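Cledley opens its Friday folding table to all

A warm welcome is promised to anyone with a heaving wardrobe this April, as the Cledley clothes exchange brings back its much-loved folding table, where neighbours can sort, fold and pass on the knitwear they no longer wear (and very probably go home with somebody else's!).

Last spring 126 households took part and 782 garments found new owners, with jumpers and long-sleeved tops the first to go every single week.
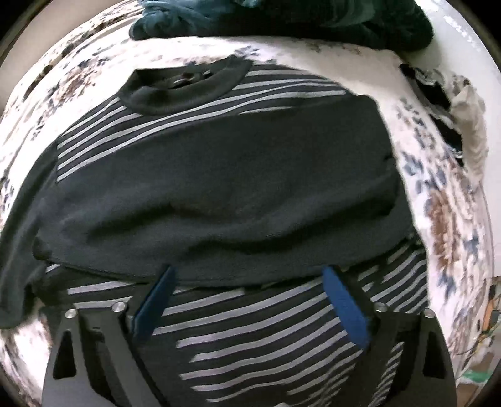
CLEDLEY, April – A striped knit top spread out on a flowered bedspread is as good a place as any to begin, says Yareli Tovar, who runs the exchange and has been teaching people to fold for longer than she cares to admit.

"Black and light grey stripes are lovely to learn on," she said. "Lay the top out on the bed, smooth it from the collar down, and bring the sleeves in. The stripes show you straight away if you've gone crooked, and if you have, well, shake it out and have another go. I still do it myself with anything that has a bit of stretch!"

Tables open at 10 in the morning on Friday at the Rondonuwu Rooms, with space for 40 people at a time. Damián Medrano of Zilura, the mending shop next door, will be on hand with needles and darning wool for cuffs and elbows that need a little kindness first.

Clothes should come washed and dry, please, in a bag you don't mind parting with. Entry is free, tea is extra, and children are very welcome. Anything left at closing time goes to the Demero winter store.

Enquiries: Yareli Tovar, Cledley clothes exchange, Rondonuwu Rooms, Cledley.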